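3.2 Gathering the demonstrations

All demonstrations were gathered at the Festgate site during October, using pairs of hand-held grippers in place of a robot. The operator holds one gripper in each hand and carries out the task at a table, and the fingers do all the touching. We chose this over remote control of the arms after early trials with the Cliramance rig, where operators were slow and tended to give up on soft objects. With the grippers in the hand, a new operator could produce usable recordings on the first morning.

Each gripper carries its own camera, which looks out past the fingers towards the work surface. Both fingers stay in view, so the opening between them can be read from the picture as well as from the encoder. We kept both sources because the encoder signal drifted on one of the units and had to be corrected afterwards. Every recording begins with a short clip over bare table, which is used to set the zero point.

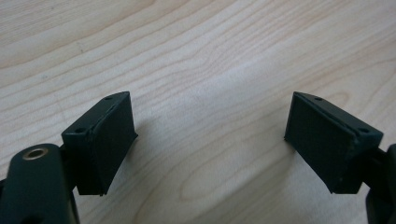
Figure 3. Gripper camera view with the fingers apart and no object held.

The finger pads are dark and rubbery, and they wear. A worn pad lets soft toys slip at a width where a fresh pad would hold them, and the learned policy then copies a squeeze that is too weak or too strong. Pads were changed after every 100 demonstrations. We did not try to model the wear itself.

A further camera at head height records the whole table. Its picture is wider and less steady than those from the grippers, but it is the only view in which both hands and the objects appear together. In the toy and basket task, which makes up the largest part of the set, the operator starts with a plush toy and an open white basket on the table and has to place the toy inside. The basket is light enough to slide when bumped, so one gripper may be used to steady it.
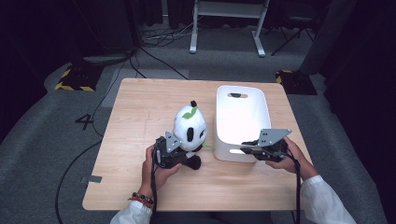

Operators were told to work at their own pace and to leave the toy where it fell if they dropped it, then pick it up again from there. These recoveries were kept. In an earlier set, gathered for the Ikonen baseline, drops had been cut out by hand, and the policy trained on it did badly once anything went wrong. Where a recording held more than 2 drops it was set aside and not used for training.

The start positions were varied between recordings by moving the toy and turning it. We also allowed either hand to make the first contact. This gave a wider spread of approach angles, though right-handed starts are still more common than left-handed ones — a bias that we return to in Section 5.

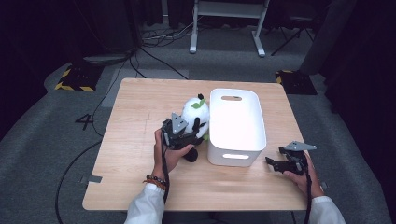
The three video streams were lined up in time using a shared clock signal, and recordings with a gap in any stream were dropped. After this step 733 demonstrations remained. We held back 48 of them for testing, chosen so that no operator's work appeared in both parts. Labels for the start and end of each grasp were produced with the Zallell annotation tool and checked by a second person. Most disagreements concerned the moment of release, which is hard to place when a soft toy springs back slowly between the fingers.

Related items
Learning two-handed placing from hand-held grippers
The Ikonen baseline: data and training notes
Pad wear and grasp width in low-cost grippers
Lining up head and wrist video without markers
Cliramance rig: set-up guide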